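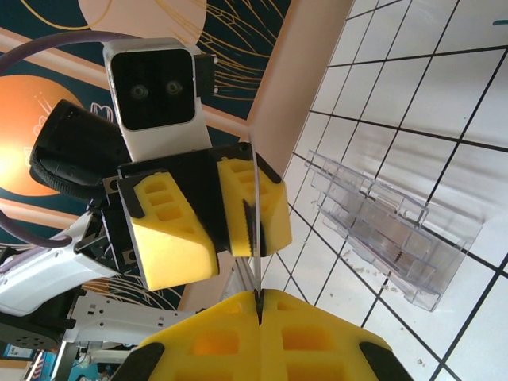

The library in Lodport wants to stop lending tools. The shelf by the side door holds 34 items, among them a tile cutter, two post-hole diggers and a pressure washer that leaks at the handle. The argument for closing it is that repairs cost 400 dollars last year and the tools take up space the library could use for study desks.

I think the shelf should stay, and I think the cost is being read the wrong way.

A pressure washer gets used maybe twice a year in most homes. The rest of the time it sits in a garage. On my street in Nisel there are at least four of them, and I own one. I bought it before I knew the library had a shelf, and I have regretted the space it takes ever since. Four hundred dollars is less than what two households would spend buying their own.

The desks are a fair point. The upstairs room is full by four most afternoons, and students end up on the stairs. But the tool shelf is six feet wide. Taking it out gets you one desk, maybe two if nobody minds the draft from the door.

What the shelf does need is better rules. The loan period is too long — three weeks for a drill is silly — and late fees are the same as for a paperback. In Erkenari, the library asks for a deposit on anything with a motor and gives it back on return. People there grumbled for a month and then got used to it.

Lodport could try that from December and look at the repair bill again the following year. If it hasn't dropped, I'll listen to the case for desks.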